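My cousin Psarras got famous in April, off a rap he'd made up about the queue at our chip shop. I was his hype man, meaning I held the water and shouted "Olta!" at the end of each line (it was his stage name, don't ask me, he got it off a boat).

Our first proper gig was the Zumstead Social Club and 85 people came, I swear, and I'd forgotten every single word! 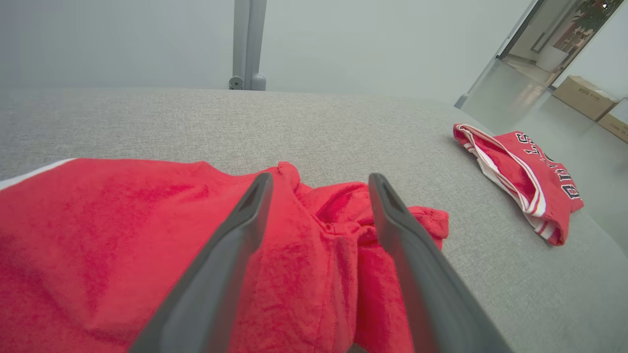 Red, for the Zumstead show

"You've only got the one word," he said.

"Well, I've forgotten it."

So I went on and yelled "Stillmont!" instead, the name of our old school, and the whole back row went mad – half of them had been expelled from it. We had to do the chip song twice. 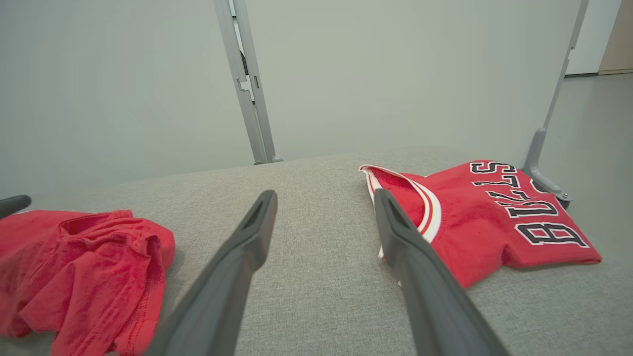 By Iman El Fassi

Afterwards a man called Eustaquio Varela gave us 25 quid and a lift home. Psarras slept all the way, and I sat in the front practising my word.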